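Fabric storage box has gone floppy and smells a bit, can it be saved?

Posted in Home and Laundry by Katia Pellegrini, Nallthorpe
January 17, 2022

Hello all, hoping one of you has been down this road before me. I have a pale grey cloth storage box, the open-topped collapsible sort, which has lived at the bottom of my son's wardrobe since he was a baby and has held more or less everything in its time (blankets, then blocks, then football socks, and I suspect the socks are to blame). It has a sour, cupboardy smell now and the top edges have gone soft, so it leans whenever you lift it.

I know I could buy another, but I'm fond of it and I'd like to pass it on to my sister, who is expecting in May. Can these go in the washing machine? There's no label left. I think the walls have card inside, because they make a sort of dull knock when you tap them. Any advice very welcome, and thank you for reading all that!

Rizal Khoo

just bung it in on a cool wash, mine was fine

Giorgia Grasso

Oh please don't put it in the machine, Katia, not if it knocks when you tap it! I did exactly that with one of mine years ago and the card turned to porridge inside the lining. I was picking bits out of the filter for a week, and the box never stood up again.

What I do now is all by hand and takes very little effort. Empty it and shake it out over the bath, then go into the corners with the narrow nozzle of the hoover, as that's where the crumbs and fluff end up. Check under the base board too if yours lifts out. Then stand the box on a table in good light, so you can see into all the corners, and wipe the inside with a cloth wrung out in warm water with a little washing-up liquid. Wring it until it stops dripping, then wring it again.
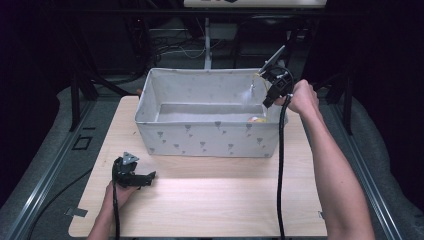 Photo: Getachew Tefera

The pale grey ones with the little balloon-like hearts or triangles hanging on lines are lovely, and I'd go gently over anything printed. Dab at a mark and leave it at that. I once rubbed a motif clean off a box from Núñez and was cross with myself all afternoon.

For the smell, put 5 tablespoons of bicarbonate of soda in a saucer, stand it inside and leave it overnight with the box somewhere airy. You can scatter the bicarb loose if you prefer, but it gets into the seams and you'll be hoovering again. Don't be tempted to hurry the drying on a radiator, as the board can warp. I tip mine on its side by an open window and turn it over when I remember.

As for the floppy rim, soft edges are fairly normal on these and a bit of a wobble does no harm on a shelf. If it really leans, cut a strip of stiff card to the length of each side and slide it down inside the lining, if there's a gap in the seam. Otherwise a few stitches along the top with doubled thread will pull it up nicely. How lovely that it's going to another baby!

Tullio De Luca

Agree with Giorgia on nearly all of it. I'd only add that if the base board itself smells, cleaning the cloth won't help much. Mine came out easily, so I threw it away and cut a new one from an offcut of thin plastic sheet, which wipes clean. Measure the inside of the box and take a few millimetres off each way or it will bow in the middle.

Katia Pellegrini

Thank you both so much (and Rizal, I'm glad yours survived!). The base does lift out and there was half a rusk under it. Bicarb is in tonight.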